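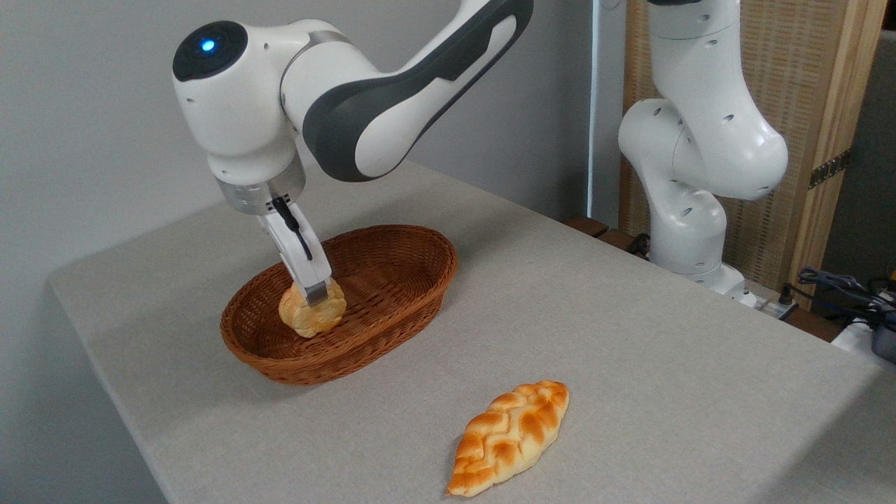 3.2 Containers for serving bread
In the Tindstead survey we asked 94 households in which container the bread is brought to the table. The woven basket was named most often, before the board and the plate. Its form has a clear influence on what is placed inside. An oval basket, such as the reddish-brown wicker one in Figure 2, offers its length to a braided loaf, but a small round bun takes only little of its floor, and several households told us that they fill the remaining space with a folded napkin. The rolled rim was also valued, as the basket is passed from neighbour to neighbour by holding it there.

Colour was mentioned less than we expected. Of the 94 households, 37 had chosen a basket darker than their usual bread, and most of these favoured brown tones. Böttcher reports a similar preference in her study of bakery counters in Sodlow.

Figure 2. Oval wicker basket with round bun; braided loaf on the table.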